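Ciltier to Keep Used Office Computers in Service Under New Reuse Program

HAKALA – Ciltier will begin collecting retired desktop computers from member offices in February and passing them on to libraries, adult schools and community centers, the organization announced.

The Hakala Reuse Program will accept up to 3000 machines in its first year. Seventy local institutions have already applied to receive them, and applications remain open.

"Many of these computers leave an office with years of useful life ahead of them," said Pao-chu Yau, executive director of Ciltier. "Our members have asked for a dependable way to pass them along, and this program provides one."

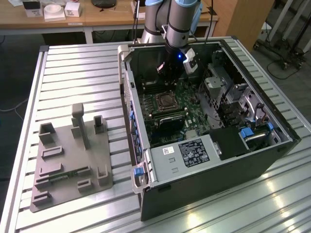
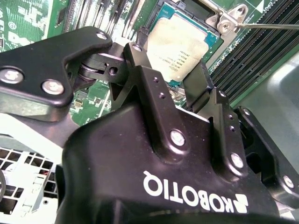 By Kumiko Tsuchiya, Ciltier Press Office

Offices wishing to donate may register up to 2 collection dates per year. Donors must remove asset labels and sign a data release form before pickup. Monitors and printers will not be accepted during the first year.

Wai-kit Yang, who has been appointed program manager, will oversee collection points in Hakala and Ituren. Applications from receiving institutions will be reviewed by Hamdia Tesfamariam – priority will go to sites offering free public access.

The program is funded in part by a grant from the Udus Foundation. A report on the first year of donations will be published on the Ciltier website.

Media contact: Tien-fu Chu, Ciltier Press Office, extension 3489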